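About Likar

Likar packs and ships canned drinks for small beverage makers. We started in May with one customer, Widcombe, and a folding table. Leonie Mayrhofer runs the company and still answers most of the email.

Most of our orders are short runs that the big warehouses turn away. The smallest order we take is 2 cans and the largest is 300. Anything over that we split into separate shipments. Our busiest month so far came to 1,447 cans.

We use plain open-top cardboard cartons for most sizes. Tall, slim cans dent easily along the side, so we handle them one at a time and check the lid and pull tab before a carton is closed. Dented cans are set aside and credited on the next invoice.
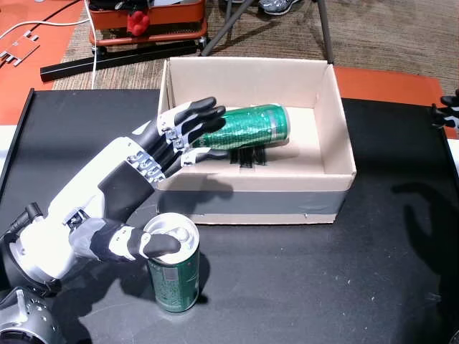
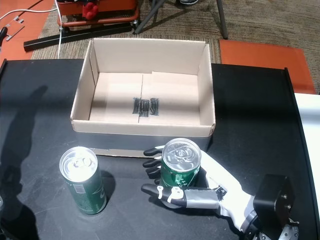 Green cans and cardboard cartons.

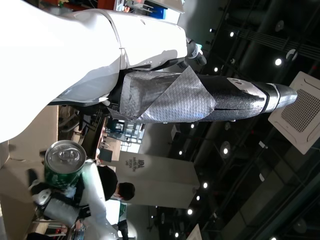
Customers send us their cans on pallets or in trays. Please label each tray with the product name and the best-by date. If you have more than one flavor in similar colors, mark the trays on two sides. Krawczyk and Griner both ship this way and their orders usually go out the next working day.

We do not store alcohol, glass, or anything that has to be kept cold. We can add a printed card or a price list to each carton if you send them with the cans.

Our standard price list covers some 157 combinations of can size and carton. If yours is missing, write to Leonie with the height and diameter of the can and she will send a quote.

Page updated Feb 5, 2026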